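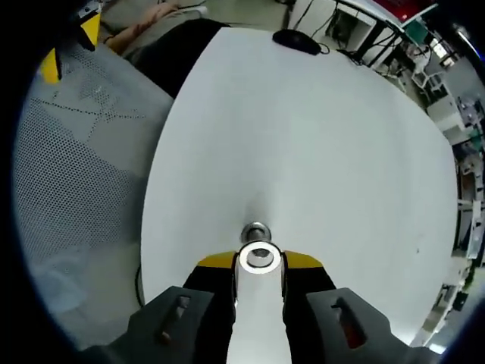

Progress Report to the Schouten Fund
Court Navigator Desk, Dola County Courthouse
September 18, 2025

Dear Urszula Chmielewska,

I am so glad to be writing with good news this time, after what I know was a rather gloomy letter from me in March. The desk outside Courtroom 2 is open every morning the court sits, and since your grant began we have helped 1,567 people who came in without a lawyer. Of those, 589 were tenants answering an eviction notice, which is more than we planned for and has kept us all on our toes.

Judge Firnow has been very kind about letting our navigators sit in on the morning call, so they can hear for themselves what the clerks are asking people to bring.
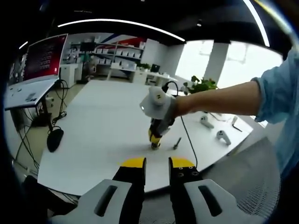
She also read through our new fee waiver guide, in plain English and Spanish, and sent it back with a good many notes in green ink. We printed 1,000 copies and will need more before winter.

The evening hours are the one piece still behind. The county wants a guard on the door after five, and Witold Domański is working out with the Prurkier Building people who pays for that. I will write again as soon as he has an answer.

With warm thanks from all of us at the desk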